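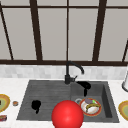 Gouache dries too fast to teach beginners with, a reader wrote after our April piece on night classes, and wouldn't they be better off in acrylic? I took the question to the instructor of the gouache course at Tendwood, the art school at 1641 Breathnach Street in Kirnthorpe.

"They'd be more comfortable in acrylic," the instructor said. "It dries fast too, so I don't follow that part. With gouache you can wet it again the next day and fix the edge. What trips people up is that it changes when it dries. The darks come up lighter and the lights go a little darker."

The course runs 10 weeks and takes 24 students, split between two evenings. The first three weeks use black, white and one brown. Color comes in at week four, and the instructor has heard complaints about that.

"They've bought the set. They want to open the set. I understand it. But if the values are wrong, the painting is wrong, and a nicer blue doesn't help."

I asked what a normal evening looks like. Class starts at 7 with a quick study on scrap card, no drawing first, and the studies go up on the wall before the paint is dry.
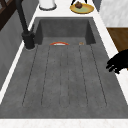 After that comes the long exercise, which takes up the rest of the night with one break. Students work from a single setup under one lamp, and the overhead lights are off. The instructor walks the room and mostly talks about edges.

"I don't paint on anyone's work. I used to, when I taught in Fisville, and people would stop and wait for me to come finish it. Now I carry a card and do a small version next to theirs."

The school supplies paper and water jars. Paint and brushes are up to the student - the list asks for a flat, a round and something old you don't mind ruining. The instructor does not recommend a brand and says the cheap white is the only thing worth replacing early.

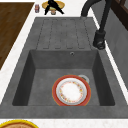
Homework is one gray study a week, done from something in the house. The instructor asks for an object with flat sides in a single material, so that any difference in value comes from the light. A kitchen sink is good for this. The left wall of the basin can be in deep shadow while the right is a middle gray and the back wall lighter again, and a plate on the bottom gives you a round shape to set against all of it. Students tend to paint the three walls the same the first time.

"They know it's one sink, so they mix one gray," the instructor said. "I tell them to mix all the grays before they touch the paper. Put them in a row. If you can't tell two of them apart, mix again."

The next course opens for sign-up in September. Returning students can skip the first three weeks, though the instructor would prefer they didn't.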